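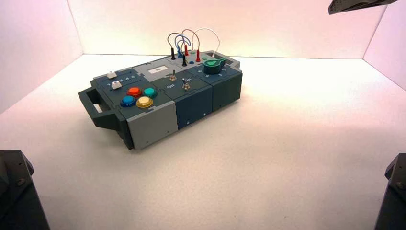
Skidach task board on the bench, ready for a hand-guided lesson.

Skidach Task Board

Anyone who has taught a robot by hand knows the problem: pick-and-place gets dull fast, and real equipment is expensive to break. The Skidach gives your arm something worth learning. Push buttons, toggle switches, sliders, a rotary knob and patch cables share one compact board, and each of them asks for a different kind of touch.

We designed it for people who record demonstrations, whether you hold the arm and walk it through the motion or drive it from a leader arm across the room. The four big arcade-style buttons are where most people begin. They're forgiving, the colors are easy to tell apart, and a new operator can get a decent recording on the first morning. Then come the toggles, where you find out how steady your wrist really is!

The patch cables are our favorite part. A cable bends, swings and gets in the way of its neighbors, so every demonstration comes out a little different (and so does every operator's style). Try moving just one plug to a free jack before you attempt the whole set. With two arms you can hold a loop aside while the other gripper goes for the plug – very satisfying once you get the timing.

What people use it for

Remote-control practice. Start with the buttons, move to the knob, and leave the cables for last.
Hand guiding. Turning the green knob is a good test of how freely your arm moves at the wrist.
Comparing operators. Give everyone the same sequence from the same starting position and look at the recordings side by side.

Eulalia Aravena runs the training bench at Gullham and has recorded 600 demonstrations on her board. "I turn the board to a new angle after every batch," she told us. "If it always sits square to the arms, the robot learns my table and I have to start over."

Setup

Place the board on a flat, clear surface within reach of both grippers. The carrying handle is at one end, so you can move it between benches without unplugging anything. Even lighting helps, especially if your cameras have trouble with the glossy button caps. Before recording, run the full sequence once by hand with the arms parked.

In the box

Assembled task board with handle
Patch cable set
Printed sheet of 60 practice sequences, easiest first
2 spare button caps

Options

The Cilano base plate holds the board still during hard cable pulls. The Espinoza logger saves switch and button states next to your arm recordings and has been shipping since April.

Page updated 5 Jun 2020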